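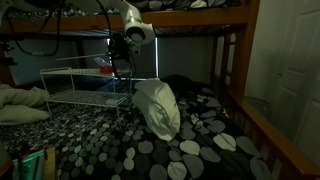 Trillow arm over the lower bunk, Drumham demonstration room. Wire rack at left.

Home Products Arms Grippers Demonstrations Support Contact

Trillow Single-Arm Unit for Furnished Rooms

The Trillow is a single-arm manipulation unit intended for rooms that were furnished before the robot was considered. It is supplied by Whitlock as a complete set: arm, wrist, two-finger gripper, controller and cabling. The unit is on show at the Drumham open day in March, where visitors can watch it work inside a bunk bed and put questions to the operator between runs.

The bunk was selected for access. The upper bunk limits the height available to the arm, the guard rail limits approach from the side, and the mattress gives no firm reference surface. A unit that is set up on an open bench will usually need its approach paths revised before it can be used in a space of this kind.

Working height

The Drumham program is set for 700 mm of free height between mattress and upper frame. Paths are planned with a 50 mm margin to all wooden parts. When the margin is reached the arm holds position and waits for the operator. It does not look for another route by itself. The margin can be changed in the setup menu, but a smaller value is not recommended where cables hang outside the arm.

Cables

External cabling is standard on the Trillow. It can be inspected and replaced without opening the arm. The loops need free space of their own, and the planner treats them as part of the moving volume - users coming from arms with internal cabling should allow extra time for this step. The set includes 6 m of cable between arm and controller. Longer runs are made to order. 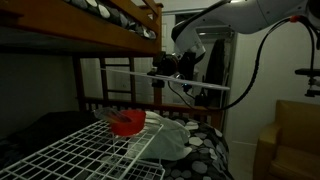
Gripper carrying a long, thin white piece level in front of the ladder. Red container on the rack in the foreground.

Demonstration tasks

The open day program is made up of short handling tasks on and above the lower bunk. The items are household goods: light, mixed in shape, and in several cases soft.

Long, thin parts. A long part held near its middle projects well beyond the fingers on both sides, and the space it sweeps when the wrist turns is much larger than the gripper. The operator enters the part length before the run. The wrist is then turned only where the full length clears the posts, the ladder and the rail.

Soft items. Cloth, bags and similar goods take a new shape each time they are set down. The gripper closes at low force and the arm lifts slowly for the first part of the travel. Grip position is chosen by the operator.

Small containers on a rack. Wire racks are open underneath and can shift on bedding. Contact force in the downward direction is limited for these moves, and side contact with the rack ends the run.

Runs are not edited or repeated for visitors. A stopped run is logged and the operator explains the stop code on request.

Lighting

The unit does not require bright room lighting for taught paths. Sites that intend to add vision should test it at the light level in which the unit will be used. Whitlock does not supply cameras with the basic set.

Summary of data

Arms: one
Arm finish: white, gloss
Gripper: black, parallel, two-finger
Arm weight: 22 kg
Cable length, standard: 6 m
Default margin to fixed objects: 50 mm
Minimum free height, Drumham program: 700 mm
Supply: arm, wrist, gripper, controller, cable set

Compatibility

The Trillow accepts all Nendale wrist plates of the current pattern. Older Nendale plates fit mechanically but place the gripper connector on the wrong side for the standard cable loop, and an adapter is required. Fingers are changed with a hex key. After a finger change the tool length must be entered again before the first run.

Attending

The demonstration room holds a small group. Places are booked through the Demonstrations page and sessions run on Sunday only. Visitors stay behind the floor line while the arm is powered. Own test items may be brought if they are dry, unbreakable and light enough to hold comfortably in one hand. Written quotations are not issued on the day.

Share 22 | Comments 6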